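Arbeitsbuch Tonwerkstatt, Eintrag April

Gegenstand: Vorbereitung der Geburtstagssendung für die Sängerin Hosoda, Sichtung und Überspielung des Archivmaterials.
Bearbeitung: Béla Deák. Gegengelesen: Béla Fodor.

Beginn 9.40 Uhr. Aus dem Bestand Piltetard wurden die Bänder mit den frühen Konzertmitschnitten entnommen. Die Signaturen 1498 und 2290 sind im Verzeichnis vertauscht; unter 1498 liegt das Duett mit der Schauspielerin Conuven, unter 2290 das Rundfunkgespräch. Eine Berichtigung wurde beantragt, bis dahin gilt die Bandbeschriftung.

Das Duett ist technisch verwendbar. Zu Beginn der zweiten Strophe fällt der rechte Kanal kurz ab. Eine Anhebung wurde versucht und wieder verworfen, das Publikumsrauschen tritt dabei zu deutlich hervor. Es bleibt beim Original mit leichter Absenkung der Höhen.

Das Gespräch dauert rund 100 Minuten. Für die Sendung sind höchstens 15 vorgesehen. Vorgeschlagen werden die Passage über die erste Tournee sowie die Antwort auf die Frage nach der Freundschaft mit Conuven. Die Äußerungen zum damaligen Veranstalter sind ohne Rücksprache mit der Redaktion nicht zu verwenden.

Der schriftliche Glückwunsch von Conuven liegt inzwischen vor. Er soll ungekürzt verlesen werden, Sprecher noch offen. Fodor regt an, ihn vor das Duett zu stellen; ich halte die Stelle danach für geeigneter, weil der Applaus sonst unmittelbar auf die Moderation trifft. Beide Fassungen werden geschnitten und der Redaktion vorgelegt.

Offen:
Rechteklärung Umimwood für das Schlusslied, Anfrage gestellt, Antwort steht aus.
Schreibweise des Tourneetitels prüfen, Plakat und Programmheft weichen voneinander ab.
Pegelabgleich beider Schnittfassungen vor der Abnahme.

Ende 17.15 Uhr. Bänder zurück in den Schrank, Arbeitskopien auf dem Schnittplatz belassen.

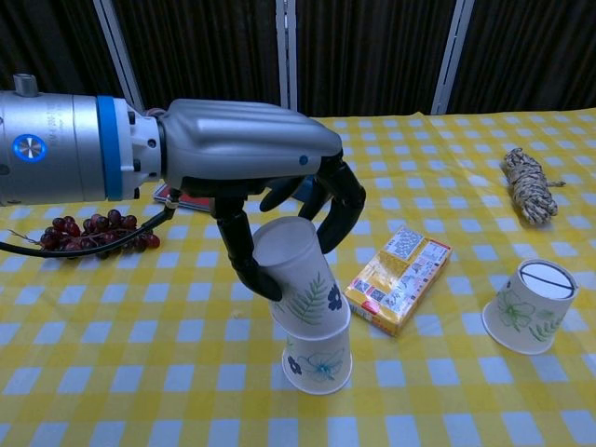
Roboterhand mit schwarzen Fingern an einem Pappbecher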